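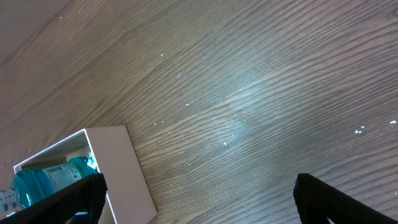
Flelledlow

A small collection of kitchen-table word lists, plus the script that turns them into crossword grids. Version 2.

What it is

Flelledlow is 1,000 crossword clues and answers, written by hand for people who like an easy puzzle with their breakfast. I started it as a text file on an old laptop, and it grew and grew! Every clue is short, every answer is a word you would hear in normal talk, and there isn't a single river in Siberia in the whole thing.

The clues come in plain text, one per line. The grid builder (it's called Valtatby, after a crossword club newsletter I used to get in the mail) reads those lines and fills a square grid for you.

What's in a line

Each line has four parts, split by tabs: answer, clue, theme, level. Answers are in capitals with no spaces, so ICE CREAM is stored as ICECREAM. The clue keeps its spaces and its question mark if it has one. Please keep that question mark – it tells the solver there's a pun coming, and solvers get very cross without it.

Themes

There are 24 themes. Food is the biggest by a mile, and I had the most fun with it. Weather, pets, card games and things you find in a coat pocket are all in good shape. The bathroom shelf theme is new in this version and covers soap, combs, floss and so on.

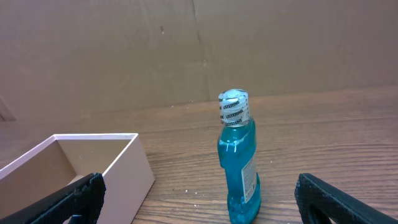
Brand names stay out of the answers, even the ones everybody uses as plain words. They date quickly, and spelling them is a pain for solvers outside the US. If a brand name has slipped through, tell me and I'll swap it for something better.

Levels

Easy means you can get it with no crossing letters. Medium means you'll want one or two. Sneaky is the one I love: 174 clues that look simple and then make you groan. "Goes up and never comes down" (AGE) is a classic of the type. I tested the sneaky ones on my family over a long run of Sunday lunches, and the clues that got bread thrown at me were marked down as keepers.

Building a grid

Put the clue file and the builder in the same folder. Pick a theme, pick a level, and run it. Small grids fill almost at once; bigger ones can take a while, especially if you ask for a single theme. If the builder gets stuck, mix in a second theme and try again. Card games and food go together really well, by the way!

Known problems

The letter J is badly underused. The pets theme has three different clues for CAT, and I like them all too much to cut any. Printing on narrow paper still chops the last column of numbers. Sutter, the older grid format, can be read but not written.

Thanks and sharing

Brukov, the free puzzle font, makes the printed grids look lovely, and I'd suggest installing it before you print. Use the clues however you like at home, at school or in a newsletter. A credit to Adeel Sandhu would make my day, and so would a copy of the puzzle – new clues for J are very welcome too.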